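4.2 Equipment Planning and Purchase Costs

The equipment budget was set before any staff time was assigned to the project. 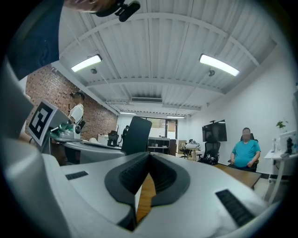 Figure 3. View from a hand-held gripper in the shared work room, with the two dark gray fingers in the foreground and a seated man at the right.

Two options were compared. The first was to buy fixed robot arms at the start and to record all tasks on them. The second was to begin with hand-held grippers (Figure 3) and to delay the purchase of arms until the task list was settled. Quotes were requested from Firkitz and Brekano in August. The Firkitz quote came to $2,487 per hand-held unit, including a spare set of grip pads and one year of repairs. The Brekano quote was lower, at $1,738 per unit, but left out the pads, shipping, and any repair work.

The lower price was not accepted at face value. Grip pads are a wearing part, and the planning group allowed for up to 100 hours of use before a set is replaced. Once pads, shipping, and repairs were added for a full year, the gap between the two quotes became small. Delivery time then decided the matter, and two Firkitz units were ordered. Dunstan and Dagdag prepared the cost sheet; Thái checked it against the department's purchasing rules.

Room costs were treated as a separate line. The existing room was kept, and new furniture was left out of the request. Lighting was also left unchanged for the first year, although Nepia noted that a move to another room would require this item to be reopened. Storage for recorded data was charged to the Pearce account and does not appear in Table 2.

The purchase of fixed arms remains open. Under the present plan, a request will be made only after the first set of tasks has been reviewed, and the sum held back for this purpose may not be spent on other items. Domínguez is responsible for the revised estimate, which will use the same cost lines as Table 2.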